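3.2 Collecting the two-handed demonstrations

All demonstrations were recorded with a pair of hand-held grippers, no arm in the loop. The operator holds one in each hand and does the task at normal speed, or close to it. We tried teleoperation first, in April, on the Bresska setup. Too slow for soft objects, and operators got tired and started making the same cautious grasp over and over. The hand-held pair gave us more variety per hour and we stayed with it for everything reported here.

The object set is 64 items, split into rigid, hinged and soft. The soft ones matter most for this paper. Felt toys, cloth pouches, small stuffed shapes. They give under the fingers, they snag, and the outline after a grasp is never quite the outline before it. A policy trained on the rigid split alone does badly on them (Section 5.1), so we weighted collection toward soft items from the second week on.

Each episode is one object, one table, one instruction. Instructions were short: turn it, pass it across, lay it flat, put it in the tray. Operators were told what to achieve and not which fingers to use or where. We did ask for 3 different approach directions per object, after noticing that everyone came in from the right. Tables were whatever the rooms had. No backdrop, no clearing up of bags and jackets unless they got in the way of the hands. Background clutter is cheap regularization and we wanted it.

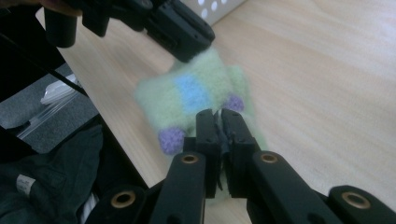
Figure 4. Two-gripper work on a felt toy, seen from the camera on one of the grippers. The finger pads are against the toy; the second gripper is at the top.

Contact timing is the hard part to label. With a rigid block the moment of first touch shows up clearly in the gripper opening. With felt it doesn't, the fingers keep closing well after contact and the width curve has no corner in it. We ended up marking contact by hand on 1000 episodes and training a small labeler on those, then running it over the rest. Disagreements between the labeler and the width curve were kept as a separate flag and not thrown out. Tài Vương did the hand marking for the first half and wrote the rules the other annotators used, these are in Appendix B.

Total after filtering is 3000 episodes. We dropped an episode if tracking was lost on either gripper for more than a short gap, if the object left the table, or if the operator called it bad on the spot. Almost 3 in every 20 recordings went this way, mostly tracking. Motion blur alone was not a reason to drop anything. Fast moves are blurred at deployment too, and the model has to cope with them — an early version trained only on sharp frames would slow down or stall right before contact.

Bits of thread and worn material do get caught in the fingers over a long session. We left the data as is. Operators cleaned the pads between sessions, not between episodes, so the policy sees fingers in varied condition. We have not measured wether this helps.

One limitation to flag here. The two grippers are not treated the same by the operators. The dominant hand does most of the fine work and the other one steadies or waits, and the waiting poses are long and not very informative. Downsampling them helped the passing task but hurt laying flat, where the second hand's position before contact matters a lot. The Treluvon split uses the downsampled version, the Khương split does not. Results for both are given seperately in Table 2 and should not be averaged.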